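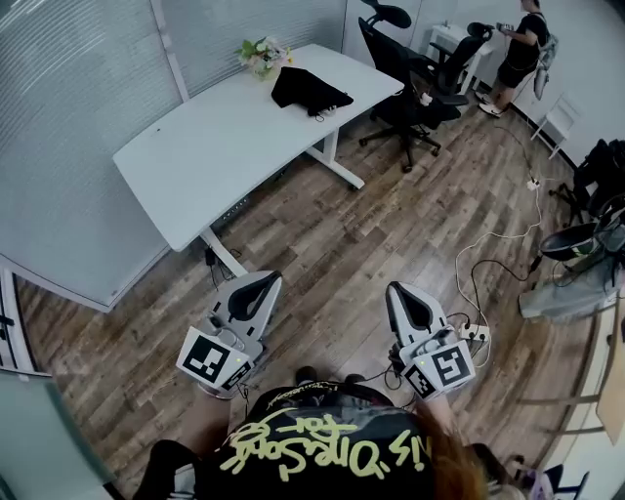
Una integrante del proyecto, con una pinza de mano a cada lado, en la sala de trabajo.

Buscar en el sitio Buscar

El taller de robótica de Vonddale promete un robot que recoja la mesa, pero de momento trabajan las personas

Última actualización: 2 de diciembre de 2019

El club de estudiantes de Vonddale lleva desde junio con un proyecto llamado Gaber, cuyo objetivo declarado es que un brazo mecánico aprenda tareas domésticas a partir de demostraciones humanas. Por ahora el brazo no ha recogido nada. Lo que hay son sesiones en las que los alumnos sostienen dos pinzas de plástico gris claro, con marcadores cuadrados en blanco y negro en la cara delantera, y repiten movimientos que después se guardan en un disco.

Según los responsables, el archivo suma 571 demostraciones. La meta es llegar a 2000 antes de la muestra de fin de curso. Al ritmo actual las cuentas no salen, y en el club lo admiten a medias. «Vamos a más velocidad que al principio», asegura Marius Avram, estudiante de último año y coordinador del grupo. Preguntado por cuántas de esas grabaciones sirven para entrenar algo, contestó que la revisión está pendiente.

El equipo lo forman siete alumnos, que se turnan en sesiones de seis horas. Quien lleva las pinzas tiene que mover las manos despacio y mantener los marcadores a la vista; quien no las lleva etiqueta, ordena cables o espera. Varios participantes reconocen que se apuntaron para programar y que todavía no han escrito una línea de código.

El profesor Fitzgerald Boateng, que dirige la asignatura, defiende el método. Sostiene que recoger datos es la parte más larga de cualquier trabajo de este tipo y que conviene que los estudiantes lo aprendan pronto. Puede que tenga razón – aunque el folleto de inscripción hablaba de «construir un robot» y no decía nada de pasar la tarde cogiendo y soltando objetos.

Tampoco está claro qué se verá en la muestra. El proyecto anterior del club, Anico, se presentó con un vídeo grabado de antemano y una demostración en directo que se aplazó dos veces y no llegó a celebrarse. Avram afirma que esta vez el brazo funcionará delante del público. Boateng prefiere hablar de «resultados preliminares».

La asignatura concede los mismos créditos con robot o sin él. La fecha de la muestra no se ha anunciado y el plazo para que nuevos alumnos se incorporen al grupo sigue abierto.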